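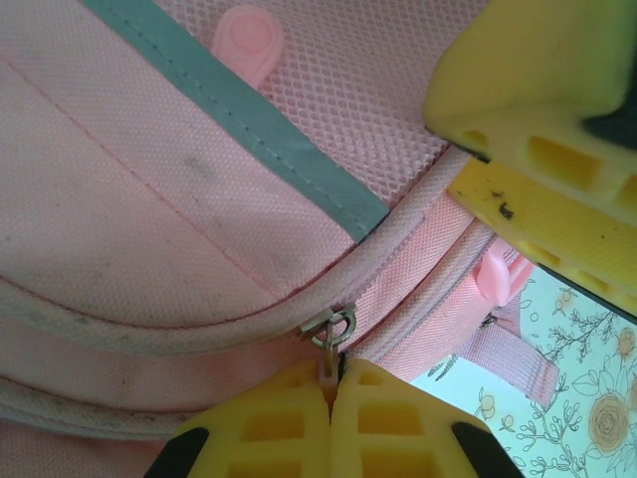

The pink zip and its small pull tab. The grey marks sit mostly along the piping.

Looking after a school backpack and its zips

Posted 5/22/23 by Sze-wing Liao

A good backpack can last for years, but the zip often gives up first. My daughter's bags had a hard life before I learned to care for them, and I threw away two which only needed a little cleaning. I write down how I do it now. It takes one evening, plus the drying.

Before you start

Empty every pocket, also the side ones of mesh, where old tissues like to hide. Turn the bag upside down over the sink and shake it. Then go with a soft dry toothbrush along the zip, on both sides. Sand and biscuit crumbs come out of there more than you expect.

Put the bag flat on a table with a cloth under it. When the bag hangs from a hook you pull the zip crooked, and a coil zip does not like this.

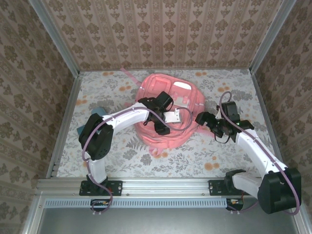

Cleaning the piping and the fabric

The rolled edge beside the zip becomes dirty before all the rest. I mix 400 ml of lukewarm water with a teaspoon of washing-up liquid, dip the toothbrush and brush along the edge, never across. For faint smudges on the big panel a damp cloth is usually enough. Wipe the soap away with clean water and press with a towel.

Reflective strips want only the cloth. I brushed one too strongly in April and it lost its shine at one end.

I do not put school bags in the machine. My neighbour Vichien Sombatkul does, inside a pillowcase and with a cold wash, and he is happy with it. Please read the label of your bag first.

When the zip is stiff

Wait until all is dry. Rub a plain candle on the closed zip, then open and close it 6 times, slowly. Hold the pull tab close to the slider and draw it in the direction of the track. On a curve, go with the curve -- many people pull straight up there, and the teeth open behind the slider.

If the candle does not help, a soft pencil is also good, but not on a light colour. It leaves grey. I also tried the Grolameck zip stick. It works well, only the smell is rather strong for a child's bag.

If fabric is caught, do not force it. Move the slider back a very little and pull the cloth out sideways with your fingers.

Drying

Leave all pockets open and stand the bag in the shade, with some crushed newspaper inside. Mine needs nearly 50 hours in rainy weather. Strong sun makes pink and red go pale -- our old Kaewkla bag is now two different colours, front and back.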